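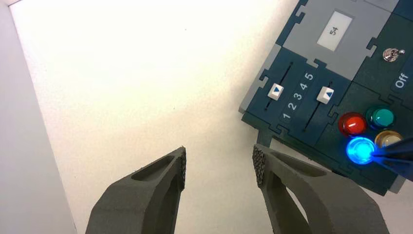
The maker behind Brivlow works from a back room in Trondthorpe, and the first thing she does when I arrive is put a panel in front of me and tell me to press something.

"Go on, you want to," she says. "Everyone goes for the buttons!"

She's right, of course. Brivlow boards are made from sections that lock together like a jigsaw, and each section has its own controls: a toggle switch, a pair of sliders, a square of domed buttons in red, green, blue and yellow. When the blue one lights up it's a lovely bright cyan, and I press it far more often than an interview really calls for.

She used to repair hi-fi at Pavlović, and says she missed the feel of real knobs. "Phones are brilliant, but your fingers get bored. I wanted something with a bit of travel in it."

The sliders took longest. She went through 28 versions of the knob before settling on a white one with a small blue triangle, so you can see where you are against the numbers. "One to five is plenty. I tried ten and people just squinted at it."

The dark teal came from an old enamel bread bin, and she loves it - the buttons look like boiled sweets on it, she says, and I can't argue.

A shop called Lustari took the first 24 boards in September, and she packed them all herself on the kitchen floor. There is a waiting list now, mostly grandparents and people with desk jobs.

Next she wants to try a dial. She has a drawer of old ones, and we spend a happy quarter of an hour turning them to hear which has the best click. Mine is a stiff brown thing off a cooker. She prefers a radio tuner, and she's keeping both out on the bench for now.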